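# The Middle of the Round Table

I have lived with a rectangular table for most of my adult life and I have never once lost anything on it. Things go along the wall side. Mail goes at the end where no one sits. If you need the pepper, you look down the length of the table and there it is, standing in line like a commuter.

Then in August I began spending my working afternoons at a large round white one, in a shared room on the second floor of a building in Davstead, and I haven't been able to find a pen since.

I want to make a case against the round table. I know it's a beloved shape. People who sell them talk about conversation and equality, and Grażyna Żak, who chose ours from a catalog and defends it like a relative, says a round table "has no bad seat." I'll grant her that. It has something worse, a middle, and the middle belongs to everyone who has ever put down a cup.

On a rectangle, every object has a nearest person. You can tell at a glance whose crumbs those are. A round table has the same arrangement for the first foot or so in from the rim, and past that point ownership gives out. A pack of tissues set down eight inches from my elbow is mine. Push it another foot toward the center to make room for a laptop and it becomes a public utility. Push it once more and it's scenery. I've watched the same pack stay put through a whole afternoon of people sniffling into their sleeves, everyone assuming it was somebody else's.

Bottles are the worst of it. A water bottle with an inch left in the bottom is a legal puzzle. It's too full to throw out and too empty to claim. Put two of the same brand on one table and you can forget about anyone finishing either. 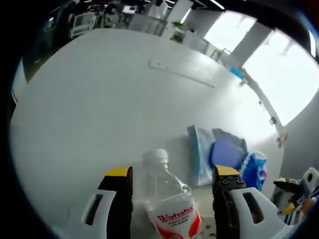
My mother wrote initials on bottle caps with a ballpoint, at picnics, for people she had known for thirty years, and I used to find this mortifying. I now carry a marker. I did it quietly for a week until Mieczysław Jabłońska saw me and asked if I could do his too, and then there was a short line.

But a marker only solves bottles. It does nothing for the general category I've come to think of as things that came in with something else. You buy lunch and get a napkin, a straw, a sachet of a sauce you didn't ask for, and a bag with handles. You eat the lunch. The rest stays and starts a new life. You unpack a charger and are left with a twist tie and a clear plastic sleeve that seems too good to throw away, so you put it down for a minute, and it is still there when the season changes, with something in it.

I'm especially suspicious of the clear plastic bag. A paper bag on a table is obviously trash or obviously lunch. A clear bag is neither, and because you can see right in, you never need to open it, and so you never deal with what's inside. I believe you could keep a small item in a clear bag on a shared table for two years. People would move it to wipe underneath and then move it back, with great care, to the exact spot.

## The white part

The color makes it all harder to bear. I didn't understand white tables until I sat at one every day. A dark wood table has the decency to absorb a few small objects. You'd have to hunt for a black pen cap on my dining table, and on most evenings I choose not to. On white, every item shows up as if it had been entered in evidence. One coil of black cable looks like a decision. A leftover strip of white paper, on the other hand, disappears completely until you set a cup on it and the cup leans.

So the white table manages to show you everything you'd like to ignore and hide the one thing you were about to stick your sleeve in. I had a long argument on this point with Inês Seixas, who likes white tables and has the clean sleeves to go with it. Her view is that a white table is honest about what's on it and that I'm blaming the furniture for the people. She also said, a little unkindly, that I'd been looking for my pen under my own notebook. This was true on that occasion.

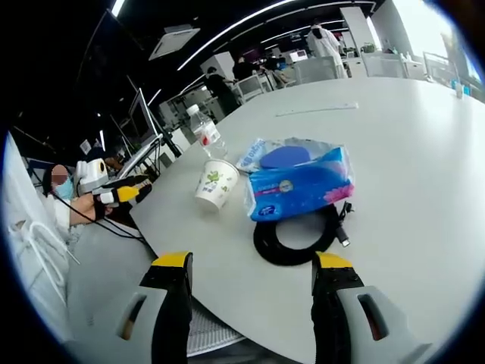 *The usual settlement: a paper cup, a pack of tissues, a bottle, a coil of cable, and a bag no one has asked about.*

Consider what would happen to those same few objects on a rectangle. The cup would be at somebody's right hand. The bottle would be beside it. The cable would be along an edge, where cables want to be, heading for a wall. The tissues would be at the end of the table with the mail. Nobody would have tidied a thing and it would still look like a room run by adults. Give the same people a circle and you get a village, everything huddled up together in the middle as if there were weather coming.

I do have some sympathy for the huddle. If you drop something near the rim of a round table, it feels as though it might roll off, even when it's a sponge. So you nudge it inward. The next person nudges it inward too, to be safe. All that nudging goes one way. I've never seen anyone nudge a thing outward, unless they were about to take it home.

## Paper cups and the people who decorate them

A word on the paper cup, which I think gets off too lightly. At some point it was agreed that paper cups should have leaves on them. I understand the intention. Green leaves on white paper suggest that the cup is practically a plant and will go back to the forest when you're finished. The effect on a shared table is that no one throws it away. A plain cup looks used the moment you put it down. A cup with foliage looks like it might be part of the decor. I've seen a leafy cup treated with the respect due to a small fern, and I'm fairly sure Wanda Głowacki once turned one around so the better side faced the door.

Tissue packs have the same problem with flowers on them. Put a blossom on a thing and it gains tenure. If I were in charge of packaging, and I can see why I'm not, anything disposable would be printed in the brown and orange of a 1970s bus seat. It'd be in the trash by noon.

I looked up what a replacement table would cost, by the way, in the spirit of research. A rectangular one from Vileck, seating the same number, runs to 2458 with the legs. Grażyna pointed out that for 200 we could have a shelf. I said a shelf was just a rectangle that had given up. She said she'd put me down as a yes.

## What has been tried

We had a tray for a while. The theory of a tray is that it gathers the loose items and makes them look intentional, like a hotel. It worked beautifully for as long as it took the tray to fill up, and after that we had a tray's worth of things in the middle of the table and a second, free-range population around it. When someone wanted the table clear they moved the tray to a chair. Then someone wanted the chair.

We had a rule, also. The rule was that you took away what you brought. I'm in favor of this rule and I break it about as often as I follow it. Its weakness is that it depends on remembering what you brought, and by late afternoon I couldn't tell you under oath whether I had come in with a cup.

Weronika Bielecka proposed a lazy Susan. I'd like it noted that I was against this from the beginning. A lazy Susan on a round table is a middle that comes to you. You reach for the tissues and get someone's cable in your tea. She still brings it up.
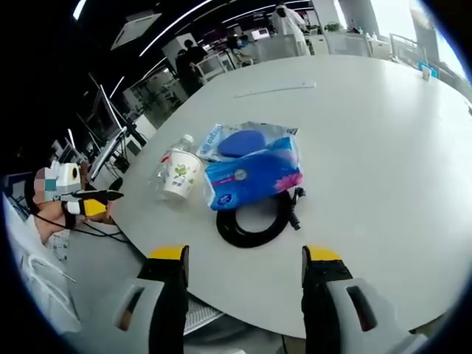 ## A modest demand

I'm not asking for bare tables. I distrust a bare table. It means either that nothing gets done there or that somebody unpleasant is in charge, and I've worked in both kinds of place. A few things left lying around are a sign that people sit down, drink something, blow their noses, and plug things in, and I wouldn't want to share a room with anyone who didn't.

What I want is edges. I want a side for things that are finished with, a side for things that plug in, and a corner, a real corner with a point on it, where a bag can wait until somebody confesses. Three thousand would cover the table, the delivery, and possibly a lunch for whoever carries the round one down the stairs, which won't be me, as I have a back.

Until then I've adopted a personal policy that I recommend to anyone stuck at a circle. Before I leave, I stand up, reach into the middle, and take one thing. It doesn't matter whose. I hold it up and say "Is this anybody's?" in a clear voice, wait a polite moment, and carry it off to the trash or the sink. In the first week I removed two straws, a dead battery, and a lid that fit nothing. I also removed Mieczysław's glasses case, which I returned with an apology the following morning, and which he has since initialed.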